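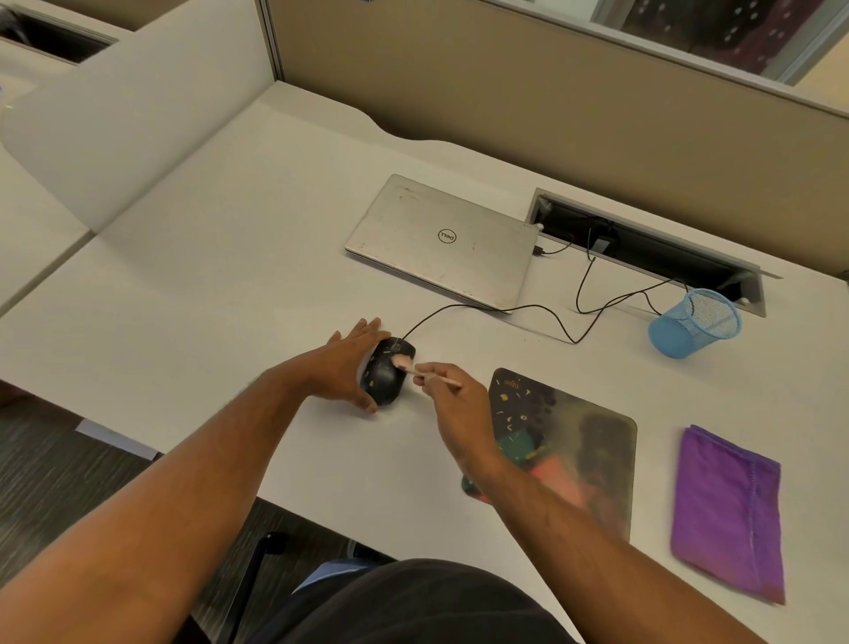
Fig. 1. Desk clean, task 4: brush on the mouse, near the scroll wheel.

Home | Checklists | Workshop | Office | Past rounds | Contact

DESK CLEANING: MACHINE READINESS CHECK

Site: Wamemwood, first floor
Filled in by: Eustaquio Medrano
Date: July 27, 2026
Asked for by: Notley, who would like to know which cleaning jobs can go to the Fernach arm

Mark each line Y (machine could do it now), P (in part, with someone standing by) or N. Comments in plain words please. "Should be fine after the update" is not a comment.

1. Find the thing to be cleaned.
Y. It can pick out a mouse. I'll give it that. A black mouse on a white desk is about as kind a test as you could set, though, so I wouldn't frame the result.

2. Tell the mouse from the mouse pad.
P. Speckles on the mouse, confetti shapes on the pad. Not tested with one sitting on the other. Must be tested before anyone signs.

3. Hold the mouse steady.
N. A person lays one hand flat over it, spreads the fingers round the far side and gets on with the job. The arm has one gripper. Fernach's answer is a clamp, which somebody has to fit and take off again. That somebody could have cleaned the mouse.

4. Brush by the scroll wheel.
N. Soft brush, held in a pinch, bristles pressed to the top of the shell. Too light and the dust stays put, too hard and you push it down the gap. Chávez says the force setting can be tuned. It was being tuned in October as well.

5. Keep clear of cables.
N. The mouse cable goes past the front of the laptop, loops over to the right and into the slot at the back. There is another black cable looped on the desktop there. No two desks are laid out alike. The maker's demo used a cordless mouse, and I have said what I think of that.

6. Work round a shut laptop.
P. It will stop short of one if the lid is down. Lid up, not attempted. Marks on a lid like the ones on this Dell: can it tell a scuff (leave it) from a smudge (wipe it)? No evidence either way. Chávez to supply some.

7. Leave the pen holder standing.
P. Mesh cups are light. Passed when the cup was by the cable slot, well out of the way. Repeat with it full, and nearer.

8. Pick up and use a folded cloth.
N. Microfibre, lying flat. Picking it up is one job, keeping it folded is another and wiping with it is a third. I have seen the first done on video, with cuts.

9. Clean the cable slot.
N, and don't try. Adapter plug hanging inside. Not to be approached by the arm with the power on.

10. Cost against a person.
Quoted to us: 2090 for the gripper and 1409 for the yearly cover, with the arm on top. A brush and a cloth come out of petty cash. Left blank on the form as there is no box for laughing.

Result: not ready. One Y, three P, five N, one line not scored.

Actions
- Chávez: lines 2 and 6, written results, no videos.
- Notley: hold the order until line 3 is a P at least.
- Me: ask Fernach how many of their 700 test runs had a cable in them. The leaflet doesn't say.

Desks to be done by hand until the next check.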